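De: Nassoro Kombo
Para: lista de cestería y trenzado
Fecha: 23 de abril de 2018
Asunto: Re: cestas de tira plástica, borde de arcos y limpieza

Hola a todos:

Contesto al mensaje de Maite por partes, porque son varias preguntas y algunas las hemos tratado ya en la lista, aunque repartidas en hilos distintos. Dejo citado su mensaje para que se entienda a qué respondo.

> Buenas. Llevo desde marzo haciendo cestas pequeñas con tira
> de plástico en lugar de médula, y tengo dudas que no consigo
> resolver con los libros, que hablan casi siempre de mimbre.
>
> La primera: la base se me abomba. Empiezo plana y cuando llego
> a la subida del lateral ya baila sobre la mesa. He probado a
> apretar más y sale peor.
>
> La segunda: el borde. Quiero hacer uno abierto, de arcos, y los
> míos quedan cada uno de una altura. ¿Se miden todos? ¿Se hacen
> con plantilla?
>
> La tercera: para una cesta ovalada, ¿montáis la base distinta
> o la hacéis redonda y la deformáis después?
>
> Y la última, que es más bien de uso: una clienta me pregunta si
> puede poner el pan directamente dentro y cómo se lava. No sé qué
> contestarle.
>
> Gracias de antemano.
> Maite

Base abombada. Si apretando más sale peor, lo que falla es la tensión del trenzado frente a la de los montantes. La tira de plástico no cede como la médula remojada. Cuando se tira demasiado de la hebra que da la vuelta, los radios se acercan entre sí, les sobra longitud y el centro se levanta. Yo trabajo las primeras vueltas bastante flojas, con la base apoyada en la mesa y una pesa encima, y aprieto al final empujando la vuelta hacia el centro con un punzón romo. Empujar, no tirar. Con eso se corrige la mayoría de los casos.

También influye cómo viene la tira. La que compro en Zukard llega en bobinas de 600 gramos y las vueltas interiores salen muy curvadas. Corto los montantes de la parte exterior de la bobina y dejo la interior para el trenzado, donde la curva no molesta. Si no queda más remedio que usar la parte curvada para los radios, la extiendo la víspera entre dos tablas. Hay quien la pasa por agua caliente. Funciona, pero si se va la mano con la temperatura la tira pierde brillo en esa zona y se nota al lado de las otras.

Una base un poco hundida hacia dentro no es un defecto. En mimbre se hace a propósito para que la cesta apoye en el contorno. El problema es cuando la panza queda hacia abajo. Si a Maite le pasa eso, que dé la vuelta a la base antes de subir los laterales y siga desde ahí.

Borde de arcos. No mido cada arco. Lo que hago es cortar todos los montantes a la misma longitud desde el principio y marcar con lápiz de cera el punto en el que cada uno vuelve a entrar en la pared. La altura sale de esa marca. Para una cesta de mesa dejo 16 cm de montante libre por encima de la última vuelta, que da para el arco y para meter la punta bien abajo, junto al montante vecino. Con menos, la punta se sale en cuanto alguien coge la cesta por el borde, y la van a coger por ahí.

Los arcos pueden ser sencillos, de un montante al siguiente, o solapados, saltando uno o dos. El sencillo es más rápido y más flojo. El solapado queda ondulado y cada arco sujeta al anterior. Para los principiantes recomiendo el solapado aunque parezca más difícil, porque disimula diferencias de altura que en el sencillo se ven enseguida. El último siempre cuesta: hay que pasarlo por debajo del primero, y para eso conviene haber dejado el primero sin ajustar. Yo le pongo una pinza y no lo bajo a su sitio hasta que he cerrado la vuelta.

Sobre la plantilla: en el taller de Siterberg vi usar un tubo de cartón. Doblaban cada arco sobre el tubo, metían la punta y lo retiraban. Lo he probado. Sirve para hacer muchas cestas iguales, pero para una suelta se tarda más en mover el tubo que en hacer el arco a ojo y repasar al final.

Antes de dar el borde por terminado dejo la cesta sobre una superficie blanca y lisa y la miro inclinada, con la boca hacia mí. Sobre una mesa de madera oscura los huecos del calado se confunden con el fondo y se escapan los fallos.

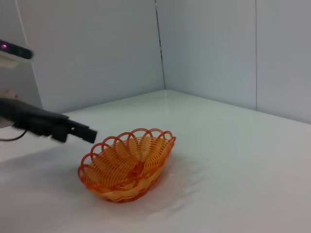

La forma ovalada. Las dos maneras son válidas y dan cestas distintas. Si se quiere un óvalo marcado, hay que montarlo desde la base, con unos montantes largos en un sentido y los cortos cruzados. Si se busca un óvalo suave, basta con una base de radios que salen del centro, alargando un poco los que van hacia los extremos, y formar el lateral sobre un molde. Deformar una cesta redonda ya cerrada no lo aconsejo. El plástico tiene memoria y en unas semanas recupera parte de la forma, y entonces el borde queda torcido respecto a la base.

Como molde uso un recipiente ovalado de Khaemba que tengo desde hace años, de 38 cm en el lado largo. Cualquier cosa rígida con la boca más ancha que el fondo vale, siempre que la cesta se pueda sacar después. Parece evidente, pero he tenido que cortar una para recuperar el molde.

En el lateral, cambio el trenzado según la altura. Abajo hago unas vueltas apretadas, en bandas horizontales, que son las que dan rigidez, y luego abro el punto. Si se trenza todo cerrado la cesta pesa más y gasta mucha tira; si se hace todo abierto, se vence en cuanto se llena de fruta.

Uso y limpieza. Para el pan, mi respuesta es que ponga un paño. No solo por el contacto, que depende de la tira y eso se lo tiene que confirmar quien la vende, sino porque las migas se meten en las uniones del fondo y de ahí no salen sacudiendo. A quien me compra una cesta le digo tres cosas: agua templada con jabón, cepillo de dientes viejo para el fondo y secar boca abajo sobre una rejilla. Nada de lavavajillas. No siempre se deforma, pero los arcos del borde se abren y volver a meter las puntas es un trabajo largo.

Si la cesta ya tiene grasa vieja, la dejo una noche en agua con bicarbonato y la cepillo al día siguiente siguiendo la dirección de la tira. Los estropajos rayan y después la suciedad agarra más.

Con el sol hay diferencias según el color. Los naranjas y los rojos que he tenido junto a una ventana han aclarado antes que los verdes. No he hecho ninguna prueba seria, son cestas de mi casa.

Una cosa más, por si le sirve a alguien. En el almacén de Kesevberg venden la tira por rollo grande, de unos 2000 metros, y es demasiado para una persona. Si hay interés puedo pedir uno y repartirlo entre varios. El color habría que acordarlo antes. Escribidme en privado, por favor, para no llenar la lista.

Maite, si puedes, manda una foto de la base por debajo, apoyada en la mesa y de lado. Con eso se ve si el abombamiento empieza en el cruce de los radios o más afuera, y la corrección no es la misma. Di también el ancho de la tira.

Un saludo,
Nassoro Kombo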